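Marble-effect sheet is the best thing I've put in this house for years, and I will tell anyone who stands still long enough! It goes over an ugly table, a tired desk or the top of a chest of drawers, and it wipes down in seconds. These are my tips for laying it and for keeping the top useful afterwards.

## Laying the sheet

- Measure twice, and add a bit. My table is 50 inches long and I cut at 52, then trimmed the extra once the sheet had settled.
- Unroll it the night before and leave it face down. The curl drops out by morning, and you'll swear far less.
- Wash the table first with warm water and a drop of washing-up liquid. One crumb under a glossy sheet looks like a boulder (I speak from experience).
- Cut with a fresh blade against a metal ruler, in one long pull.
- Pick a pattern with soft brown or beige veins if you drink tea. Plain white shows every drip, whereas the veiny ones are wonderfully forgiving.
- Hot pans go on a trivet, always. I use the cork ones from Plosholm, but a folded tea towel will do in a pinch.

## Keeping it clean

- A damp cloth does nearly everything. For greasy fingerprints I mix a capful of white vinegar into a mug of water.
- Dry it with an old cotton pillowcase and the shine comes up beautifully.
- Ink is the enemy. Dab it straight away with a little surgical spirit on cotton wool, and try a corner first.
- No scouring pads! I ruined my first piece, a lovely grey one from Prurnari, in a single afternoon.

## What to leave out on top

- Keep one packet of tissues within reach and put the rest away. Soft packs are my favourite: they take up hardly any room, and they squash into a drawer when visitors come.
- Pull the first tissue up a little, so the next person can grab one with a single hand.
- As a pack empties it crumples and slides about, so sit it in a shallow dish if that bothers you.

Blue-and-white packet on the marble pattern:

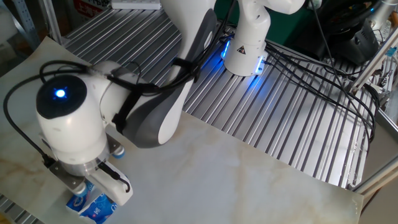
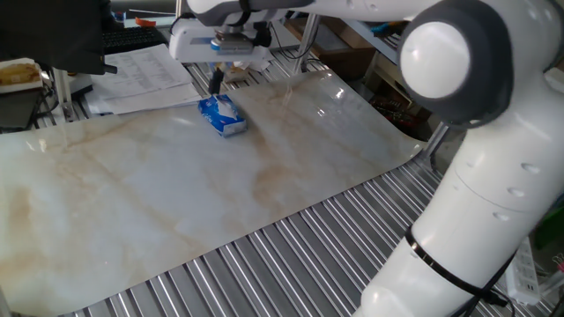 ## Using up the offcuts

- Line the cutlery drawer. Long thin strips fit nicely down the sides.
- Cut a square for under the washing-up bottle, where rings always form.
- Cover a shoebox lid for a smart little tray to hold keys and post.
- Roll the last piece with the pattern outwards and keep it in a tube for patching.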